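Moving the shop to Tristow

I gave up the unit on Nosow Street in December. The rent had gone up by 175 a month and the roof still leaked over the lathe, so when Jaime Valente offered me half of his building in Tristow I took it.

Packing was slower than I had planned. I have been fixing sewing machines since 2000, and I had kept every worn cam and bent needle bar in case it came in handy. Most of that went to the scrap yard. The good parts filled 37 boxes – more than Jaime's van could carry in one trip.

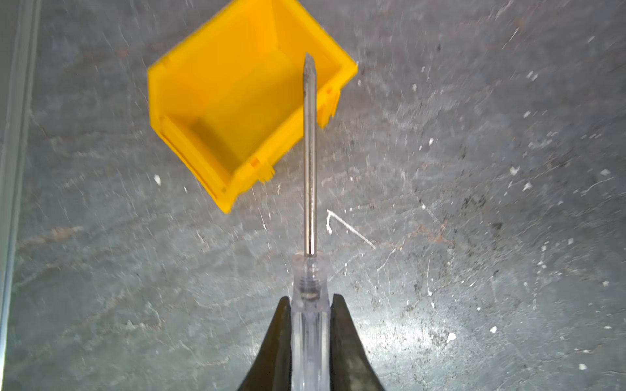 The new place

It has a concrete floor, two windows on the north side and a proper loading door. The heating is poor. I am putting the bench under the windows and the parts shelves along the back wall, with the small yellow bins at eye level.

Simão Loureiro is coming to wire the extra outlets. Until then I can do hand repairs only, so please hold on to anything with a motor. Pickups are from 10 to 4, and the bell is on the left side of the door.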